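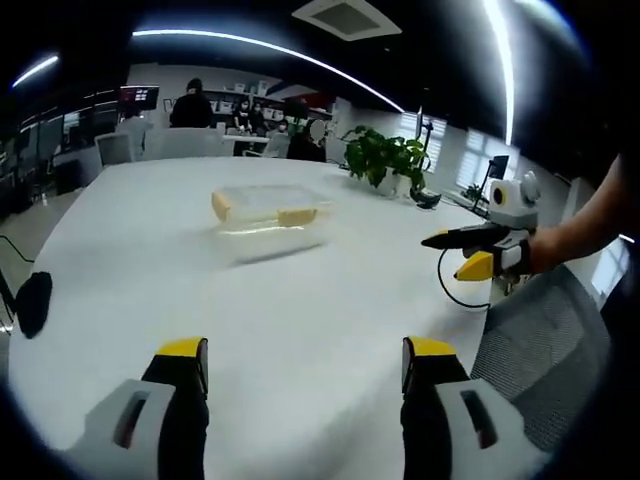

Mine lost its snap after a month in the freezer, a reader wrote when I first mentioned the Grallow lunch containers in September. I had the 80-ounce set by then and kept using it to see.

The lids still close. I pack soup, rice and cut fruit five days a week, and the large one has leaked in my bag 2 times, both with soup. The seal comes out for washing and goes back in without a fight. Midness sells the set for $47, and spare lids cost extra.

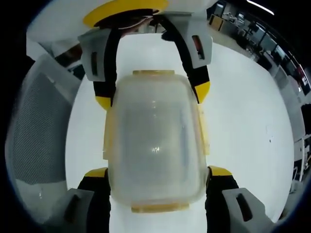

Does tomato sauce stain them, another reader asked. Yes. Chili left overnight turned one of mine orange, and baking soda took out only part of it. The Ullow set I owned before was worse, and its corners cracked.

Stacking is the weak point. The small size slides off the large one if the shelf gets bumped.

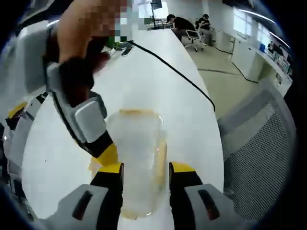
I would also like a vent in the lid, as I have to lift a corner before microwaving. For the price I'd buy the set again, but I'd carry soup in something else.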